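Drakevano project report, part 2: fixing the orientation problem

So after part one I had a pile of recordings and a tracker that kept losing its mind. Quick recap if you skipped it – Drakevano is my software for turning wrist camera recordings into clean hand paths, and my job this term was the perception half. The planner (we call it Grekardale, long story) just eats whatever I give it.

The big headache was rotation. My code assumed the first picture in every recording was more or less upright, which is a silly thing to assume when the camera rides on a hand. I'd get a lovely smooth path that went straight through the ceiling! I spent most of March blaming the lens calibration before I finally plotted gravity from the motion sensor next to the camera pose and saw they disagreed from the very first step.

The fix was pretty small. I now read gravity over the first 50 samples, rotate the whole path to match, and only then look for the table plane. I also mask out the black ring around the fisheye circle, because the feature finder loved that edge and stuck points all over it. 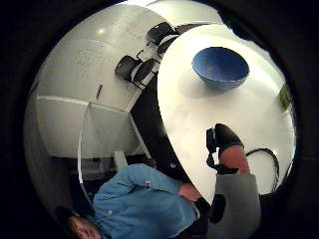 With both changes in, I reran the 58 recordings in my test set. Before, 25 of them came out with the table tilted or flipped. Now it's 2, and both of those start while the hand is already moving fast, so the gravity reading is junk. I think waiting for a still moment would sort them out, but I ran out of time.

Next up is the bowl detector. It works on flat white tables and gets confused by shadows – I've got a half-written branch for that, and it needs a lot more testing before I merge it.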